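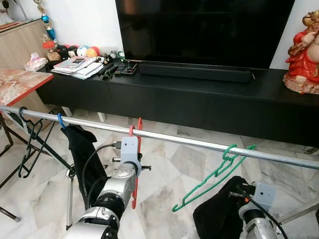 4. What changed for the people on the rail

I should say at the start of this section that I went to Skovon expecting to write about speed. Everyone who had read the proposal expected it too, my co-author Digby Faulkner most of all, and our first interview sheet had eleven questions on it about pace and only one about anything else. By the second week in June we had thrown most of the sheet away. People were happy enough to answer the pace questions, but they kept wandering off them, and where they wandered to was usually more interesting than what we had asked.

4.1 Who does the hanging

Skovon returns and re-hangs garments for small clothing shops. Before the two-arm stations came in, hanging was where you started. You stood at a rail, took a piece out of the tote, found the shoulders, put it on a hanger and slid it along. It was dull, and people told me so cheerfully, but it was also where you learnt the stock and (this came up again and again) where you got to know the person at the next rail. The Petkov line now does the bulk of the plain tops. The arms pinch a hanger, bring the cloth up to it and put the pair on the rail, and a person we call the minder looks after the station and takes over whenever it gets stuck.

Over the study period the stations logged 3,287 attempts, of which 2,079 ended with the garment on the rail and no human hand involved. The rest went to a minder. I find those numbers less useful than I hoped, partly because an attempt that needs a tiny nudge counts the same as one that ends with everything on the floor! Digby disagrees with me on this and has his own breakdown in Section 5.

4.2 Waiting, and what it does to you

If you asked me for one thing that surprised me, it would be how tired the minders were. They walk less and lift less than they used to, and still they went home worn out. One of them put it to me over a very late cup of tea at half past three: "When I was hanging I could think about my dinner. Now I've got to watch it, and there's nothing to watch until there is."

I tried the job myself for 5 shifts and I can only agree with her. Dark fabric was the worst, for me at any rate. A black top gathered up in a gripper is just a dark lump, and I could never tell by eye whether the machine had hold of a shoulder or a hem. The experienced minders could. They looked at how the cloth hung underneath and they knew, and they'd have a hand on the pause button while I was still squinting. That skill comes straight from years of hanging by hand, and so I kept pestering the managers about where the next lot of minders is going to learn it, with the starter job mostly gone. Nobody had a firm plan. Mortimer Fitzsimmons, who runs the floor, has since begun putting new starters on a hand rail for their first month, and I'm keen to see how that goes.

4.3 Small rearrangements

Then there is the stuff that never makes it into a proposal. Hangers used to be whatever turned up in the box, all colours and shapes, and people had favourites. The thick wooden ones have now been banned from the stations, and 400 of them are sitting in a cage by the loading door (I'm told they are "being dealt with"). The radio has moved. The rails are further apart to give the arms room, so you have to raise your voice to chat, and several people said they simply chat less.

Some changes went down very well. Wrists and shoulders came up in nearly every talk I had with the older hands, and two of them said flat out that they would have left by now without the stations. Pay for minding is a grade above pay for hanging, which helped a good deal with the mood.

We heard a rather different story at Ostberg, where the same stations were put in over a holiday closure and the staff came back to find them running. I'll take that site on its own in the next section, together with the Nosus interviews, as the two were done by the same pair of us with the newer question sheet.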